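Print this page | E-mail this page
Last updated: 28/11/2019

Ticket 861: Bin cell, Hollarside returns room
Opened by: Jérémie Courtois
Status: open, waiting on Bouvier

Problem: Clemis stops with "no grasp" when few items are left in the bin. The arm goes back to its start position and the cell waits for a person to press resume. First seen in October after the Molum update.

Log:
Ran 100 picks with a full bin. No stops. Ran 100 more with the bin nearly empty. Stopped 3 times, always on items lying flat or near a wall.

Cleared error 456, restarted the controller, ran again. Same result.

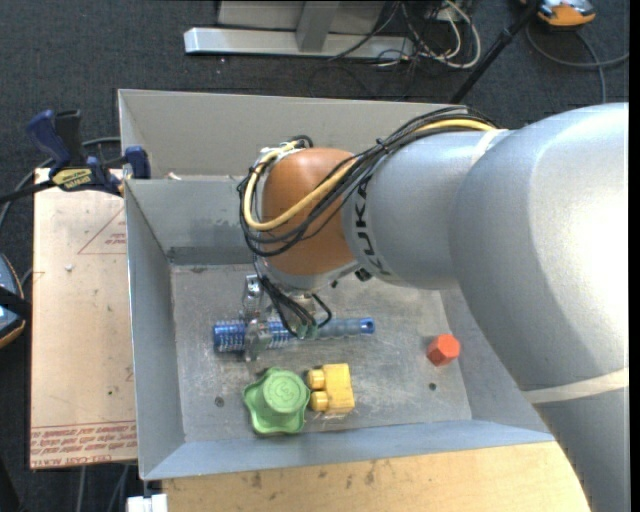
Arm over the bin with the brush, star piece, yellow block and red block on the floor. The red block is near the sloping wall.

Effect on staff: Sorters used to empty the bins by hand and plan their own breaks. Now one person has to stay within reach of the resume button, and the packing bench is short a pair of hands. Two people on the late shift have asked to go back to hand sorting the last few items. I have allowed this until the ticket is closed.

Next step: Bouvier to send new wall distance settings. Please do not change the gripper settings before then.

Contact the help desk | Copyright Hollarside | Back to top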